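Print | E-mail

The Towel

Beatrice Were had ironed at the Ultthorpe laundry for 30 years, and she gave the arm until teatime.

"It's got a corner over," said Zdzisław.

"A corner. And the rest of it?"
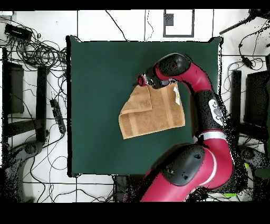

He had no answer to that. Midach had promised 15 towels an hour by August. Beatrice folded three while he looked for the page, and squared them on the shelf with the flat of her hand.

"It'll learn," he said.

"So did my nephew. He still can't do a fitted sheet."

At four she put on her coat and went for the bus. Zdzisław stayed, reading the manual.

Comments (3)

Roxana Chiriac: More than 15 an hour at my mum's, and she talks the whole time.

Muthoni Mollel: I wanted to know if he missed his bus too.

C. Tanui: Fitted sheets defeat me as well.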